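[shopfloor-list] Re: Re: can it put the toys away yet

From: the Kowalczyk end of the building
To: shopfloor-list
Subject: Re: Re: can it put the toys away yet

> Forwarding the Skellau brochure again for those who missed it in July. They
> say the new arm will "take over routine tidying and sorting in the home and
> the light workshop." Page 10 has it clearing a playroom floor while two
> parents drink coffee and look out of a window. My sister has three kids and
> would like to know where to send the money. Is there any reason we shouldn't
> tell people this stuff is basically here? I'm on the hook for a talk at the
> library and I'd like to be able to say yes.
>
> Also, does anyone still have the key to the bandsaw guard?

The key is in the coffee can. It has always been in the coffee can.

As for the talk, I'd hold off on the yes. I read page 10 as well, and then I read it a second time with a ruler. Look at the floor in that playroom. Every toy on it is hard, dry, a solid color and about a hand's width from its neighbor. There is no sock. I have been in houses with children and the sock is the whole job. A machine that can pick up a block and can't pick up a sock has done the part my nephew would have done for a cookie.

I don't want to be the sour one again, so let me say what I think is good. The moving part is fine. If you tell one of these arms where a thing is, it will go there all night and never sigh at you. Trudel has one loading blanks into the press brake, and I would not trade it back. Same blank, same corner of the same pallet, same bend. They ran 866 of them on one shift and the only stoppage was a person leaning on the fence.

But that's a chore where somebody already did the tidying. The blanks arrive square. The pallet sits against a stop. Move the pallet a thumb's width and you get to watch a very expensive arm pick up air with great confidence. Put that arm in a kitchen and you have to do the kitchen first, and if I've done the kitchen I don't need the arm.

The Jesine folks are more honest than most, I'll give them that. Their write-up says 769 tries at clearing a small table, and then gives you 63 where the thing gave up and waited for a human. It doesn't say how many of the rest ended with something on the floor, but I've read enough of these to be grateful for the 63. "Gave up and waited" is also how I'd describe most of the people I've lived with.

My own wish list for the home, in case it helps the talk. Empty the dishwasher, including the plastic lids with the puddle in them. Fold a fitted sheet, which I can't do either, so I'd settle for it making the same ball I make. Find the other glove. For the shop: sweep under the lathe and sort the hardware drawer, the one where someone has been putting metric in with the rest since before I joined. I would pay real money for the drawer.

And if the library people ask what the work looks like today, skip page 10 and show them something this size:

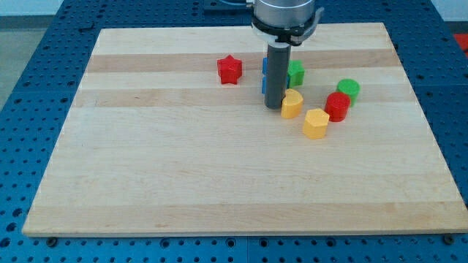
Posted to shopfloor-list by the Kowalczyk end of the building | in thread: can it put the toys away yet | 4 replies

Seven blocks, one board, and a blue table full of holes with nothing else in the way. You and I look at it and see five seconds of work, most of that spent deciding which hand. Now write out what has to be known. Which one is the star, and which way are its points facing. Whether the two cylinders are close enough that going for the red one will bump the green. What to do about the blue one directly behind the finger, where you'd have to look around your own tool to see it. The half-cylinder has a round side, and I'd like to hear from anyone who thinks they can push on a round side and get a straight line out of it.

So tell the library people it can do some of this, on a good board, with good light, with an adult nearby. Tell your sister to keep the money. If she wants to spend it on something, a big bin with a lid works on socks and blocks alike and needs no updates.

I can lend you the broken Trudel gripper for the talk, if you want something to pass around. It's heavy, and it pinches. Leave a note in the coffee can and put the bandsaw key back when you're done.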